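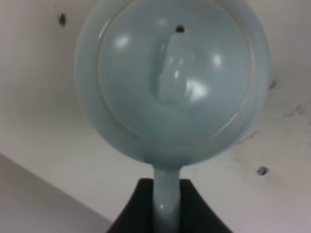
Marleny Salazar asked in November why the list keeps two spellings of the same word, and if we could please choose one. The answer is in the section on spelling below, and her question is the reason that this file became longer.

Serra word list, read me first
Version of 09/12/2019

What is in it
Serra is a list of 400 household words with their meanings in plain English, collected for people who read old family recipes and letters. Each entry has one line: the word, the meaning, the place where it was heard, and the initials of the person who wrote it down. For 87 entries we also have a sentence in which the word is used.

Files
words.txt is the full list
sentences.txt has the sentences, in the same order
doubts.txt has 22 entries where the meaning is not sure

Spelling
We keep the spelling of the writer. If a word was written in two ways, both stay in the list, and the second one points to the first. Thandeka Hendricks made a version with one spelling only, but then people could not find the word from their own letter, so we went back.

Known problems
Words for drinks and baking are too many, words for washing and mending too few. The place is missing in some older entries – please do not guess it. In doubts.txt the letters u and n may be confused, as the handwriting was difficult.

How to add a word
Send one line in the same form to Fotis Panagiotou. You can send up to 155 lines together; longer files he will return to you to be divided. Leave the field empty when you do not know something. A question mark is only for the meaning.

Use
Free for teaching and private study. For printing, ask Deisy Huaranga first.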